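One Bin to Hold It All? I Have Doubts

September
Posted by Noreen Talpur

So I finally read the decluttering book that Ghazal has been pushing on me since spring. It's called the Drorkcombe method, after the town where the author had her big revelation about drawers, and the whole thing comes down to this: stop sorting. Get one large open bin per room, put everything homeless into it, and go through it every Monday. That's 200 pages. I could have had it on a postcard.

I wanted to like it. My living room had reached the point where I was moving a pile off the armchair to sit down and then moving it back to the armchair to go to bed. And I have a long history of buying small boxes with lids, which is a disease of its own. There's a stack of the Varnudden ones in the hall closet right now, the nice ones with the little label slots, and what they hold is mostly other Varnudden boxes.

My problem with the book starts in chapter 2, where she says an open bin "keeps you honest" because you can see what's in it. Can you? You can see the top. I ran this for most of the summer and I can tell you that a bin is see-through for a week at best. After that it has layers. The tape measure went in early and I didn't meet it again until I'd already bought a second tape measure. They now live together.

Then there's the Monday business. The book wants 15 minutes, with a timer. I did the first few with the timer and the first thing I noticed was how long I spent on stuff that wasn't really mine to decide about. A key that fits something. A charger for who knows what. One of those felt pads for chair legs, clean, never stuck to anything. Do I throw out a key? I do not. Back in it goes, and the following Monday there's the key again. The author says that any item you return to the bin three times should leave the house. I'd like to see her front door.

Ashwin, when I complained about this on the phone, said the trouble was my bin was too small. Ashwin thinks most troubles come from things being too small, he drives that van. But I took the advice and went up a size, a deep one from Besia that takes up half the coffee table, and I'm fairly sure it made me worse. With a small bin you run out of room and have to do something. With a big one there's always space for a wet umbrella strap and a library card. I never got to the bottom of it on a Monday, not once.

To be fair (I do try), a couple of things got better. The armchair is an armchair. I no longer put down my reading glasses in six places, because the bin is where they are, somewhere. And when my nephew visits I can clear the whole floor in the time it takes him to get his shoes off. If that's all you want from it, fine, save yourself the price of the book and use a laundry tub.

What I don't buy is the claim that it teaches you what you own. She has a bit near the end where a reader writes in to say her bin showed her "a portrait of her own attention," and I had to put the book down and go make toast. My bin showed me that I buy too many pens. I knew that.

I'm going back to trays, I think. Shallow ones, two of them, one by the door and one on the shelf where the phone gets charged. A tray is ugly when it's full and you can't dig in it, and I've decided those are good points. Farzad has offered to take the Besia bin for his garden hose. I've told him he can have the book as well but he was less keen.

Sorting is the part she skips, and it's the only part I wanted help with. Her rule is that like things will "find each other" at the bottom, and I haven't seen any sign of it. Look at what ends up on the floor of a big dark gray bin on a table: a light purple cup sort of thing on its side, a gray block with rounded corners, a little multicolored figurine, and a white box or a book lying at a slant with an orange-red edge to it. What have those found in each other? You couldn't write one label for them, and if you gave them a drawer you'd have to call it "drawer." The cup might be kitchen, the figurine might be shelf, and I still don't know which room a gray block belongs in. She'd say leave them till Monday.
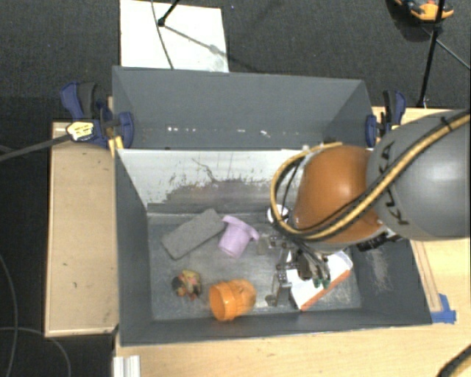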